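3.2 Crumbs and the reported cleaning time

Diaries flatter their authors. Of the 300 households in our February sample, most reported wiping the kitchen counter daily, a habit Harms and Antoniuk also found, with the same raised eyebrow. Respondents logged the wiping and forgot the trip to the bin - a chore, it seems, only when someone else skips it. We therefore coded waste disposal separately (Figure 2).
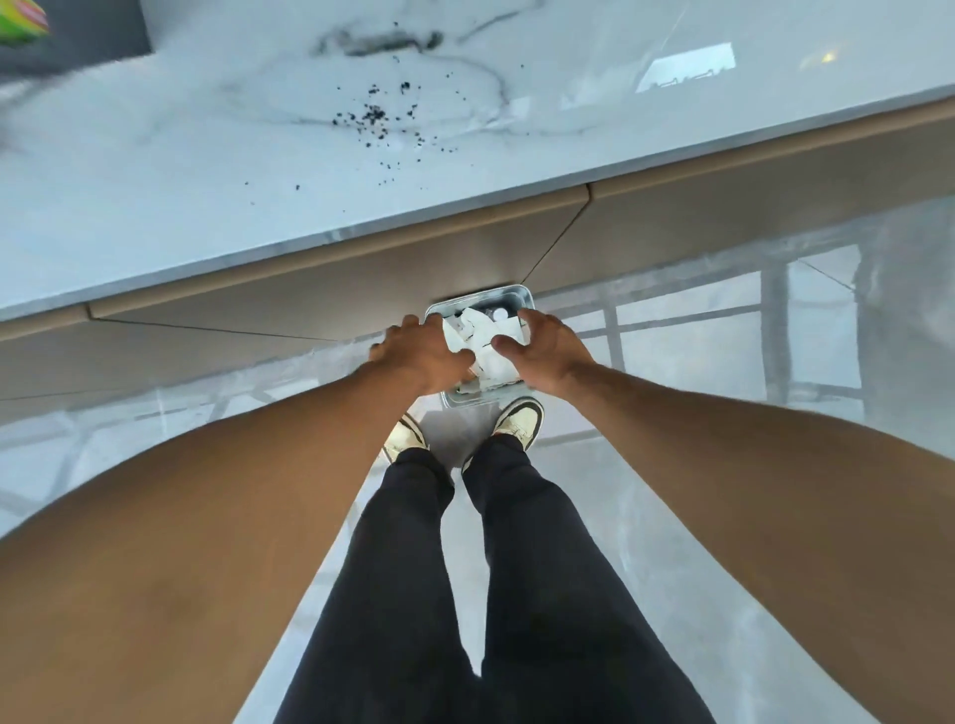
Figure 2. Crumbs on a veined counter; paper going into a bin.

Separate coding added 1,525 entries, and two complaints from spouses.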